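Okimley simulation pack, kitchen module
Reviewed 15 February 2018

I bought the Okimley pack to rehearse a two-arm build before cutting any aluminum. The real bench in my garage has one arm wired and a second still in parts, so a rendered kitchen was the cheaper place to find mistakes.

Installation took 20 minutes on a desktop with a mid-range graphics card. The kitchen module loads as a single file with the counter, props and both arms already placed. Joint limits are plain text and easy to edit. I changed the wrist limit to 70 degrees to match the Lanby brackets I plan to use, and the solver accepted it without complaint.

Contact handling is the weak part. Thin objects on a flat surface needed a smaller time step than the default, and at that setting a run of 2000 steps is slow enough to leave unattended. The manual covers this in one paragraph and gets the parameter name wrong – the correct one is in the sample config.

Rendering is better than it has to be. Shadows are soft and the stone reads as stone. Wood grain is sharp, but dark props on the darker squares of the cutting board are hard to pick out, so anyone testing vision code should plan for that. The Van Loon pack I used in October had flat gray counters and none of this trouble.

At 50 dollars it is fair value for one builder. I would like a better manual.

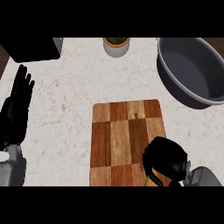
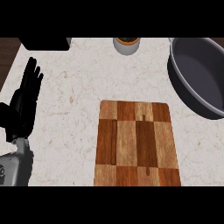 Kitchen module, marble counter with checkerboard cutting board, both renders.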